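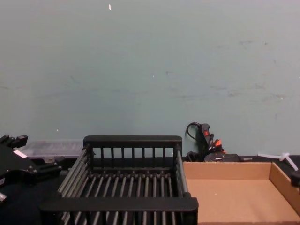 The dish rack station at Flimdale, with the cardboard tray to its right.

Visit to the Flimdale workshop, 21 Feb 2019

Flimdale is a shared workshop on the second floor of a former print works in Walletport. It has 80 members, a wood room, a metal room and a long back room where electronics and anything with a control loop ends up. I went to see the two-arm build that Skye Baird and Kylie Stubbs have been working on since last winter. They call it Pririne. I have a single arm of my own at home and wanted to see how they had solved calibration and cable routing before I committed to a second one.

The station

Pririne is two arms bolted to one dark tabletop pushed against a painted wall. The grippers are black, built up from angular plates and brackets, with the labels left on. The task is a dish rack: pick an item out of a tray, carry it across, and stand it between the rods of the rack. The rack is an ordinary black one. The tray is the bottom of a shipping carton with low walls, set almost against the rack so that the transfer is short. Both were empty when I arrived, as Stubbs was still running the homing routine.

I asked about the tray, having expected something machined. Baird said they had tried a printed one in January and gone back to cardboard. The fingers can hit the floor of a carton at low speed without losing position, and a new carton costs nothing. The height of the cardboard floor is measured once per session with a feeler routine: close the fingers, descend at minimum speed, stop when the motor current rises. I plan to copy this.

Arms and control

The joints are hobby-class serial servos. Each arm runs on its own bus and its own supply. An earlier version shared one supply, and when both shoulders lifted at once the voltage sagged far enough to reset the wrist controller. Splitting the supplies fixed it. The control loop runs on a small Bayram board and sends position targets only. There is no torque control, so everything compliant has to come from the fingers or from the thing being touched.

Finger closing is limited in software. The position counter on the left gripper reads 629 at the chosen closing limit and 1,000 fully open. The right gripper is offset from this by a small amount that changes whenever the horn is removed, so the horn now stays on.

Calibration

This was the part I came for. They do not use a checkerboard. Each arm is driven by hand to four points on the rack: the two ends of the front rail and the two ends of the back rail. Joint angles are stored at each point, and a fit is made against the measured dimensions of the rack. The remaining error is largest at the back rail on the side away from the arm, where the elbow is nearly straight. A plate set down there sometimes lands one slot over.

The drawback is that the rack has to stay where it is. It is not clamped. Stubbs checks it against two pencil marks before each session and repeats the four points if it has moved. A clamp is on the list.

Cables

Less to learn here than I had hoped. The harness is held with white zip ties, and a bunch of them is kept at the back of the table behind the tray, which tells you how often it is redone. The wrist cable has failed twice at the same place, just behind the last bracket. They now leave a longer loop and put a drop of hot glue where the cable enters the connector. Silicone wire would be my choice. Baird agreed but has most of a reel of the other kind to use up.

The run

We did a session after lunch with plastic plates and one mug. Plates went in reliably at the front of the rack and less so at the back. The mug was dropped once, from a low height, into the tray. A full cycle is slow because the second arm waits until the first has cleared the rack. The two could overlap, but there is no collision check between them yet and neither builder wants to find the limit by experiment.

Cost so far is 500 dollars, excluding the board, which Stubbs already owned.

Practical notes

The back room is open to visitors on Thursday afternoons. Ring the lower bell. Parking behind the building is for members only, but the street is free after two. The stairs are steep, and the freight elevator needs a key from the front desk. Bring safety glasses if you want to go through the metal room.

Baird is sending me the feeler routine. I will post my numbers once I have run it on my own arm.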